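Draltia opens its doors in July for a day of hands-on robot teaching

Visitors can try the company's hand-held grippers and see how everyday handling becomes training material for household robots

Draltia is inviting the public to an open day in July, when anyone curious about robots can come in, pick up a gripper and have a go at teaching. Doors open at 10 am and the last session starts at 4 pm. Entry is free, and there are 400 places.

The day is built around the hand-held gripper, a tool with two jaws that a person carries and works directly. People use it to do ordinary jobs while a camera on the tool records what happens between the jaws. Those recordings are then used to train robot arms to do the same kind of work. It takes a couple of minutes to learn how to hold one, and rather longer to stop wanting to use your fingers!

"We've shown people finished robots before, and they watch politely and then go and find the coffee," said Fulgencio Moya, who runs demonstrations at Draltia. "Give somebody a gripper and a pearl bracelet and they'll stay for an hour. They start talking about how they'd pick it up, and which end they'd go for first, and that is exactly the conversation we have every day."

Jewellery has become a favourite task with the team. Bangles, bracelets and strings of beads are small, shiny and awkward to hold, and a strand of beads hardly ever lies the same way twice. Much of the practice is done in furnished rooms, with a bed, a wardrobe and all the usual clutter behind the table, so that the recordings look like the homes where robots may one day be asked to help.
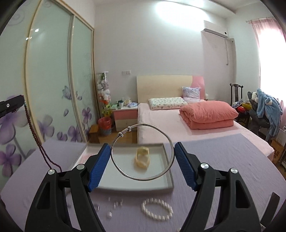
What visitors can do on the day

The main demonstration, called Prodeck, runs every hour in the large room on the ground floor. Members of the team will sort and lay out jewellery with the gripper, talking through each grasp as they go, and then hand over to the audience. There are 2 tables, one of them set low for children and for anyone who would like to work sitting down.

Upstairs, in the Kalinowski room, visitors can watch recordings played back and see which ones the team keeps and which ones it throws out. The room holds 70, so it is worth getting there early for the talk at 2 pm, when Fulgencio will go through his own worst attempts at fastening a necklace.

Briltier, which supplies the soft pads for the practice grippers, will have a bench in the entrance hall with pads of different shapes to squeeze, bend and compare. Staff there are keen to hear from people who work with small or delicate things, from watch repairers to bead workers.

The team has 919 jewellery recordings so far and hopes to add plenty more from visitors. Taking part is optional, and anyone who would like to practise without being recorded only needs to say so at the desk.

Getting a place

Places can be booked through the Draltia website or by calling the front desk. Children under 12 should come with an adult. The ground floor is step-free, and a lift goes to the Kalinowski room. Tea, coffee and sandwiches will be on sale until 3 pm.

Journalists who would like to try the gripper before the doors open are welcome from 9 am and should ask for Fulgencio Moya at the desk.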